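Introduction à la vie politique locale
Séance 6 : se déclarer candidat, ou l'art de l'annonce

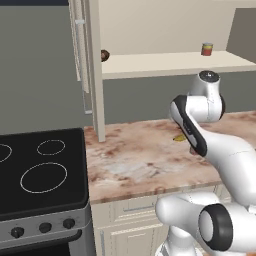

Nous avions terminé la dernière fois sur les conditions d'éligibilité, et je vous avais promis que nous passerions enfin à quelque chose de plus vivant. Nous y voilà ! Une fois qu'une personne a le droit de se présenter, il lui reste à le faire savoir, et ce moment, que l'on expédie souvent en une ligne dans les manuels, mérite bien qu'on y passe nos deux heures (avec une pause, rassurez-vous).

Commençons par distinguer deux choses que les copies confondent chaque année. La déclaration de candidature, au sens juridique, est un dépôt de dossier : des formulaires, des pièces, une date limite, un récépissé. L'annonce, elle, est un acte politique, sans forme imposée. On peut annoncer des mois avant de déposer, on peut déposer sans avoir rien annoncé, et il arrive même qu'on annonce sans jamais déposer. Gardez bien ces deux mots séparés dans vos notes, je vous en serai reconnaissante au moment des corrections.

Le cas d'Inham

Pour travailler, nous suivrons la commune d'Inham, dont vous avez reçu le dossier de presse. Le maire sortant fait savoir en octobre qu'il ne briguera pas de nouveau mandat. Le siège devient donc ouvert, et vous savez depuis la séance 3 ce que cela change : les prétendants qui attendaient sagement leur tour sortent tous du bois en même temps, y compris à l'intérieur d'une même majorité.

Deux candidatures se détachent. La première, celle de la liste Rieger, est annoncée dans une courte vidéo mise en ligne tôt le matin. La seconde, la liste Momum, choisit une réunion publique dans le quartier de Nisley, où l'on relève 166 présents. Lisez les deux textes l'un à côté de l'autre, lentement, un crayon à la main. Dans la vidéo, le programme tient en une phrase et tout le reste est consacré au parcours, à l'attachement au territoire, à l'école où l'on a appris à lire. À Nisley, on parle surtout de la ligne de bus et de la fermeture du bureau de poste. Je vous laisse réfléchir à ce que chaque format permet, et à ce qu'il permet d'éviter (les questions de la salle, par exemple).

L'hommage au sortant

Passage presque obligé, et l'un de mes préférés. Comment saluer celui qui s'en va sans endosser tout son bilan ? La liste Rieger remercie le maire dès l'ouverture, longuement, puis parle d'une « nouvelle étape ». La liste Momum le remercie aussi, mais à la fin, et pour son dévouement, jamais pour ses décisions. Relevez les verbes, ils vous en diront beaucoup.

La question des parrainages

À Inham, une liste sans étiquette nationale doit réunir 2 000 signatures d'électeurs pour figurer sur le bulletin. Ce seuil est fixé par le règlement local reproduit dans votre dossier ; ne le transposez surtout pas ailleurs, les règles varient énormément d'un pays et d'un scrutin à l'autre. Il explique en partie le calendrier des annonces : qui doit collecter des signatures a tout intérêt à se faire connaître tôt.

Pour la prochaine séance

Relisez les documents 2 et 6 du dossier, puis rédigez une page comparant les deux annonces sous l'angle de votre choix : le lieu, le ton, la place du sortant, ou autre chose si vous avez une meilleure idée (j'en serais ravie). Une page, pas trois ! Nous commencerons par vos lectures à voix haute, puis nous aborderons le financement des campagnes, en repartant des comptes de la liste Momum.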